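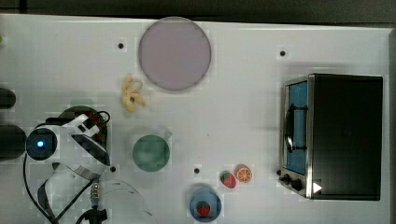 Que la de trigo no se sirve helada, por favor, que así no sabe a nada: con ese aviso, lanzado desde la otra punta de la cola, empezó nuestra visita a la jornada de puertas abiertas de la cervecera Sternwood, en Dikville. Y tenía toda la razón. La probé dos veces, recién tirada y un rato después, y la segunda ya olía a clavo y a pan.

Llegamos a las 11, cuando abrían el portón de la nave, y menos mal, porque los grupos son de 20 personas y el primero se llenó enseguida. La ruta arranca en el molino, sigue por la sala de cocción (¡qué calor y qué bien huele!) y acaba entre los fermentadores. Te dejan masticar malta de varios tostados. La más oscura sabe a café y se te queda entre las muelas toda la mañana.

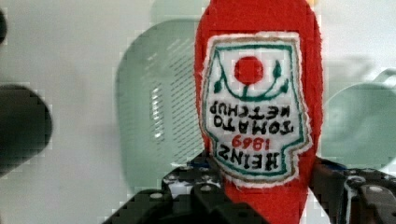
De las cervezas que pusieron en la cata, mi favorita fue la Pridon, una ácida con frambuesa que solo hacen en verano. Es seca, muy viva, nada empalagosa. Ahora, el color impresiona: en la copa, a contraluz, tira al mismo rojo saturado del kétchup de peluche de la foto, y el primer sorbo no tiene nada que ver con lo que esperas al verla. Repetí, claro.

También nos contaron cómo trabajan las barricas, que guardan en un anexo fresco detrás de la nave. Tienen 17, casi todas de vino tinto, y cada una va a su aire 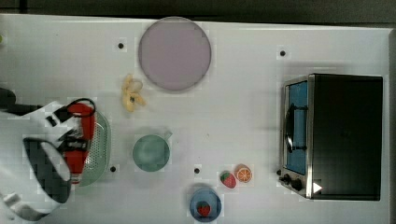
y por eso las catan por separado antes de mezclar. Dos acaban siempre en la tostada de invierno, que no pudimos probar porque sale en noviembre. Habrá que volver.

Para comer, el puesto de Fagundes: bocadillo de salchicha con cebolla y una mostaza hecha con la propia cerveza, que pica lo justo. Hubo cola de 40 minutos y la hice encantada, con una rubia en la mano. 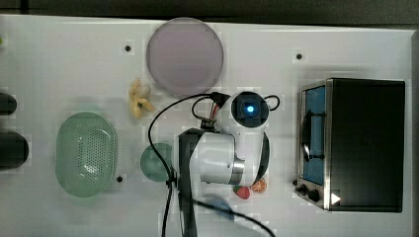
Plato grande y colador verde sobre la mesa blanca.

Si vais, id en tren: la estación de Dikville queda a un paseo llano junto al canal. La entrada incluye la copa, y en la tienda rellenan botellas hasta las seis.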